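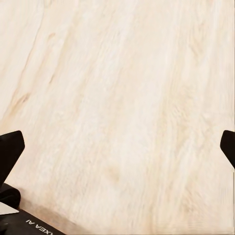 Risel Automation opened its training hall to visitors on 28 January 2024 and presented Druvell, its simulation program for teaching robots to pick and place small goods. The open day was free of charge and brought 90 visitors, mostly owners of small workshops, teachers from technical schools and families from the neighborhood. The first part of the demonstration took place on the large screen, in the simulated work cell, where the two black fingers of the gripper stand wide apart over a pale wooden table with nothing between them. From this open position the hosts explained how an operator plans a grasp, and why the distance between the fingers should be decided before the arm goes down.

After the introduction the visitors could try the program by themselves at 3 stations. Each group received a short task, and the staff stayed near to help with the controls. Many guests asked how long a beginner needs to learn the program. The company answered that its basic course takes 2 days and that no knowledge of programming is required.

The event was prepared together with Patel Technical School, which has used Druvell in its evening classes since September. Students of the school guided the visitors through the hall and answered questions in several languages. The engineering office Khổng, a partner of Risel Automation for the course materials, gave a talk on safe distances and emergency stops – a subject that many workshop owners had requested at registration.

"We wanted to show our daily work in a calm way, with enough time for every question," the company said in a statement. "The children asked the most difficult ones, and we were very glad about it."

The training hall has an area of 275 square meters and is used for courses on weekdays. Risel Automation plans a second open day in the same place and will publish the date on its website. Schools and companies that wish to visit with a group can already write to the training office. Visits are held in the morning, and the groups should bring one responsible adult. Parking is available behind the building.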